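Wandis Footwear Size Conversion Tables

Read this first. It is short, and most of the questions we get are answered in it.

What it is
977 rows mapping factory last sizes to US, EU and UK labels for work boots and safety clogs. Two of the source factories, Trotness and Dewulf, disagree about what a size 9 is. We kept both opinions.

Files
sizes.csv – one row per last and width
widths.csv – letter codes, including the one Dewulf made up
notes.txt – complaints, mostly ours 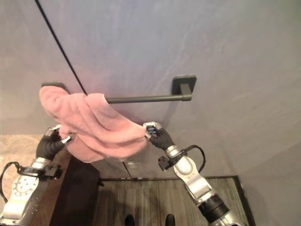 Columns
last_id, maker, length_mm, width_code, us, eu, uk, toe_cap. Length is measured inside the boot with the insole in. The Zornov rows were measured with the insole out, then corrected by 2 mm, a figure we got over the phone and have chosen to trust.

Known problems
Half sizes are missing for the first 50 rows. Women's sizes at Trotness are men's sizes with a different sticker, and the table says so in kinder words. Anything with a toe_cap of "maybe" should be checked before you put a foot under a pallet.

Updates
Every February, or whenever a factory changes its lasts and forgets to mention it. Send corrections with the last_id and a ruler reading. "Feels tight" is not a ruler reading.

License
Free to use and share. Keep the Wandis name on it, errors included.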